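Teaching by demonstration

Teaching by demonstration is a way of giving a robot a new task by showing it, either by guiding the arm by hand or by steering it from a distance. Its great charm is that a cook can teach as well as a programmer! At Tresosthorpe, the Mokgate kitchen project records up to 300 showings of each task, and a newcomer can learn the controls in 90 minutes – a lovely short time for such fiddly work.
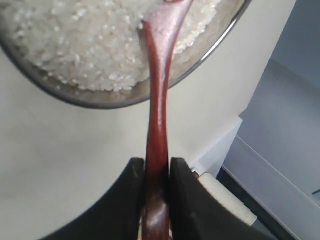

Scooping is a favourite early lesson, as loose food shifts with every touch. With a wooden spoon held by its handle between two black fingers and its head in uncooked rice, the teacher has to judge depth and tilt through the arm.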